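Weronika Zieliński
18/09/2022

Thread on the Prevgate Savings and Loan, a small bank that most people in town remember only as the building with the clock. I have been reading its minute books on and off since March.

It began in the back of a shoe store. Eugeniusz Kubiak sold boots to the mill hands and kept a steel box under the counter. People who didn't trust the boarding house left their pay with him.
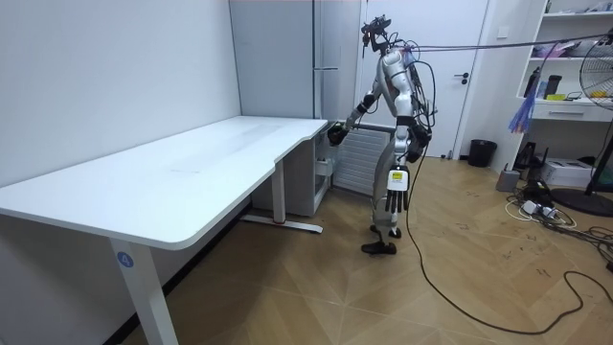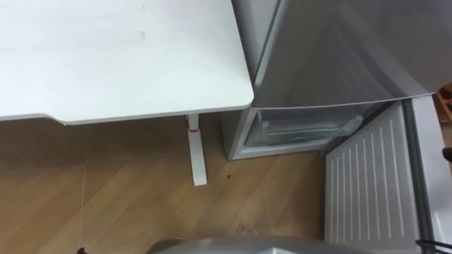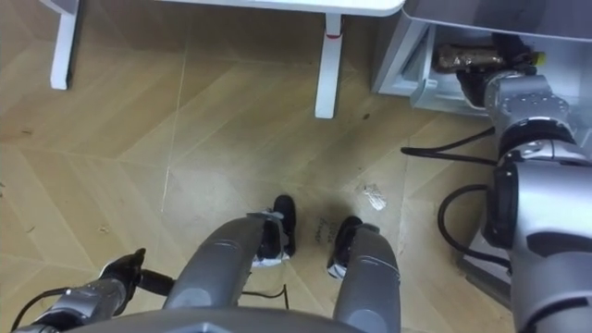 White desk, wood floor.

Kubiak gave each customer a card with a number and wrote deposits on both the card and a sheet in the box. He paid no interest. He charged nothing either, though it's fair to guess that a man with your pay in his box sold you your next pair of boots.

The box had 100 cards in use when his wife told him it was too much money to sleep above. That is in the first minute book, in his own handwriting, as the reason for calling a meeting.

The meeting was held in the store after closing. They agreed to form an association, rent a room with a proper safe, and lend to members who wanted to buy a house. Kubiak was made president. He doesn't seem to have wanted the job.

How it worked: you bought shares by paying in a set amount each week. Once you had paid in long enough, you could apply for a loan on a house. Your weekly payments then went toward the loan. If you missed a week there was a small fine.

The fines are the best part of the early books. They list the name, the sum and the excuse. "Snow." "Brother's wedding." "Forgot, and says so." Most were paid. A few were crossed out, with Kubiak's initials next to the line.

Minutes were kept in Polish at first, then in Polish on the left page and English on the right, then only in English. The two versions don't always match. The Polish side is longer and a lot more rude about the landlord.

The first loan went to a widow named Bożena Pawlak, who wanted to buy the house she was already renting. Two directors objected that she had no wage. She had 3 lodgers and brought their rent receipts to the meeting. The loan passed.

She paid it off early. After that she bought the lot next door and opened the Pawlak laundry, and the association lent on that too, which strictly speaking its rules did not allow. The minutes call it "a house with large tubs."

Someone will ask if she became a director. No. She was asked, years later, and the reply is pasted into the book. She said she would rather be a customer, as customers could leave when they were tired.

The move to the clock building came once membership reached 512. Before that they were in a rented room over a feed store, and there are several entries about dust in the ledgers.

The new building was not grand. Brick front, one teller window, a second window added when the first got too busy. The clock was bought used and ran slow. For a long time the second line of every annual report was about the clock.

Upstairs was a hall the members could use for free. Weddings, English classes, a choir. The choir left a piano behind, and the bank spent far too many meetings deciding who owned it.

Then the hard years. I had expected the books to get dramatic, and they mostly get shorter. Meetings that used to fill four pages fill half of one. Applications stop. The excuse column for fines is blank, and then the fines stop as well.

The directors stopped withdrawals over a small weekly limit. Every mutual in the county seems to have done something like it. Members could take out enough for groceries and coal and had to wait for the rest.

There was one bad afternoon. A rumor went around that the safe was empty. Edmund Kaczmarczyk, the cashier, opened the safe door and left it open all day where the line could see it. He noted in the cash book that the draft from the back hall was bad for his neck.

I should be careful with that story. The version I grew up with has him stacking bills in the window and giving a speech. The cash book has one entry about an open door and one about his neck. I trust the cash book.

They did foreclose on some houses. I want to say that plainly, as the anniversary booklet says they never did. The books list them by street. In several cases the family stayed on as tenants and bought the place back later. In others they are gone from the next page.

Kaczmarczyk followed up on those. There's a folder of his letters to former members in other cities, telling them what was left in their share account after the sale and how to claim it. Some of the replies are in there too. They are not all friendly.

After the war it was houses, houses, houses. New streets on the north side, same kind of loan, bigger sums. The association changed its name from "building and loan" to "savings and loan" and ordered new stationery. It used the old stationery for scrap until it ran out, so half the notes from those years are on the back of it.

Passbooks were green. If your family is from town you've probably seen one in a drawer. The number on the front starts with a letter for the street you lived on when you opened the account. It stayed the same when you moved, so you can trace a family backward with it.

The highest passbook number I have found is 1,483. That's not the number of members at any one time. Numbers were never reused, so it counts everyone who ever opened an account under the green book system — or at least everyone whose book I can match to the register.

Rhonda Kowalchuk was the last manager. She started as a part-time teller and was still signing letters when the doors closed. I talked to her twice for this. She corrected my spelling of three directors and told me to stop calling it a bank.

So, for the record: it was not a bank, legally. It was owned by its members, it had no stockholders, and for most of its life it couldn't offer checking. Everyone called it the bank anyway, including the sign on the parking lot.

What ended it was dull. Rates went up. The association was holding long loans at old low rates and had to pay savers the new high ones. It lost money every month for a while. No one stole anything and no one made a wild bet.

Kowalchuk says the directors talked about it at every meeting and that there were really only two choices, shrink or merge. They tried shrinking first. They cut the second window, let the hall out to a dance teacher, and stopped printing the calendar. People complained most about the calendar.

The merger was with Clirnel, which was a larger savings institution two counties over. Members voted in the upstairs hall. The count is in the last minute book, and it was closer than I thought it would be.

Clirnel kept the branch open for a few years, then moved the accounts to the shopping center. The building was sold to Droketti, who sold tile and bathroom fixtures out of it. If you bought a sink there, you stood more or less where the teller windows were.

The safe is still in the basement. It was cheaper to leave it than to take out the stairs. Droketti kept grout in it.

On sources. The minute books run with two gaps, one short and one long. The long gap covers the years right after the move to the clock building. Kowalchuk thinks that volume went to an auditor and never came back. If it's in somebody's attic I would like to hear about it.

The cash books are better than the minutes for daily life. They list small spending: stamps, lamp oil, a new mop, flowers for a funeral. Kaczmarczyk also wrote down the weather when he was in a good mood.

The anniversary booklet is fine for photos of directors and for the dates of the buildings. I wouldn't use it for anything about money.

A few people have asked how to look up a relative. Send me the name and the street, if you know it, and the passbook number if you have the book. I can check the register. I can't tell you if there is money left in an old account — that is a question for the state's unclaimed property office.

Also asked: was Kubiak related to the Kubiaks who had the bakery? Yes, cousins. They banked somewhere else. The minutes mention this more than once.

Next I'm going through the loan applications for the north side streets. They have floor plans attached, some drawn by the applicants. I'll add to this thread when I get through the first box.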